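Desk calculators, do you keep one out or in a drawer?

bluepencil_29
So I've been trying to get my work table down to almost nothing on it. White table, white wall, I love how it looks with the junk gone! The one thing I can't agree with myself on is the calculator. I do the invoices for a little bakery (Jarnby, four shelves of bread and one oven) and I use it every afternoon. Drawer or table?

marmot273
Drawer. If it lives on the table, then so does the pen, and then the sticky notes, and you're right back where you were in November.

tallyho_kc
Disagree with marmot. A thing you use every day should be where your hand already goes. I had a Custau with nice big keys in a drawer for a year and just ended up using my phone and getting sums wrong. One invoice went out at $3,848 and it should've been a lot less. Out on the table, please.

marmot273
That's a typing problem, tally, the drawer didn't do that.

tallyho_kc
It's a TINY SCREEN problem lol

oldfern
Do you need a calculator at all? Spreadsheet. Done.

bluepencil_29
@oldfern I know, I know, but I like pressing keys (and I check the spreadsheet with it, which has saved me more than once). Anyway, I'm with tally so far. My favorite look is still a big white table with hardly anything on it, and a black calculator looks pretty good on white. These are the kind of tables I mean, in a long room with wood-look floors: 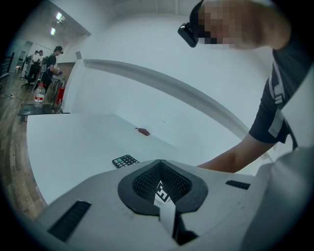
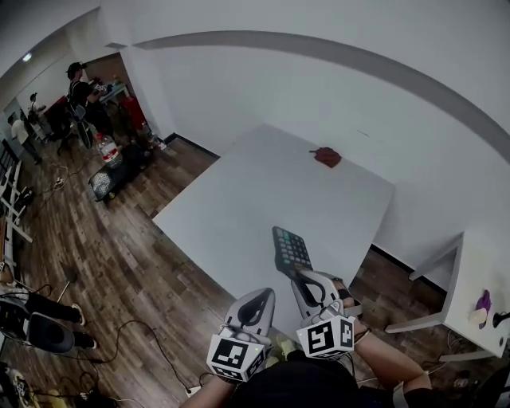
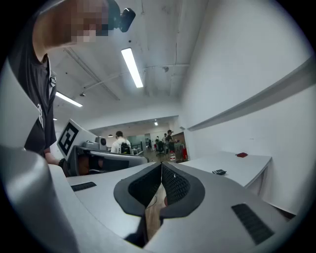

So my plan is calculator out, everything else in the drawer, and a rule that anything still sitting there at 5 goes in a box. My cousin does this with a shoebox and it works for her, though her table is the size of a tea tray.

marmot273
Fine, but the box will fill up. Mine had 12 pens in it and a Trikbridge stapler I'd already replaced.

oldfern
Get one with colored keys if it's staying out. The Amano I have is all black and I hit the wrong clear button constantly. One green key would fix it.

tallyho_kc
Seconding the colored key. And wipe white tables daily, they show every eraser crumb.

bluepencil_29
Oh, the crumbs. I switched to a kneaded eraser last month, so much better. Does anybody have a drawer divider that doesn't slide around? Mine's bamboo and it ends up at the back every time I open the thing.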